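Lasside Coasters and Serving Tray

Sold by Zumcombe. Page last changed 8/23/20.

The Lasside range is a small group of table goods meant to be used together: round coasters in several materials, and a rectangular tray for carrying mugs from the kitchen to the table. Everything is sold separately. Coasters come as singles, so you can mix them as you like.

Coasters are available in spiral knit (light grey), woven rattan (tan), wood with a raised rim (brown) and a two-color weave in off-white and grey. The knit and the two-color weave are soft underneath and can go on a painted or lacquered top. The rattan is stiffer and lies flat after a day or two out of the wrapper. If your mugs sweat a lot in summer, order the wood. The rim holds a small spill. 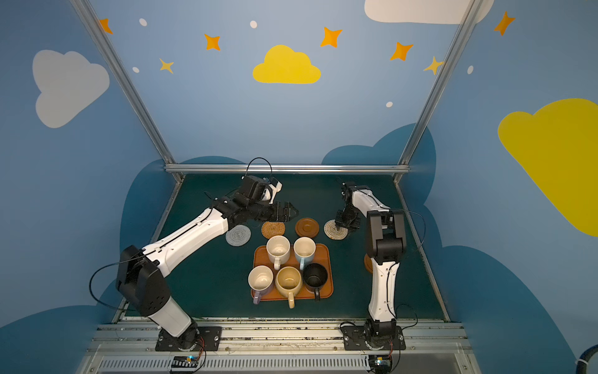
The tray comes in orange only. It takes five mugs in two rows, and handles may stick out over the side. Load the heavier mugs toward the middle and it will carry level. Mugs are not included. Colm Corrigan at our shop can match most plain or speckled ceramic mugs from stock if you send him the color you want.

Care: wipe the tray and the wood coaster with a damp cloth. Knit and two-color weave may be washed by hand at 40 degrees C and dried flat. Keep the rattan out of the sink. Brush it when it is dry.

Orders for 45 coasters or more, for cafes and guest houses, go through Sorcha Lenihan and take almost 3 weeks. Smaller orders ship in 5 working days. The grey knit was out of stock in June and is available again. Returns are accepted on unused items in the original wrapper.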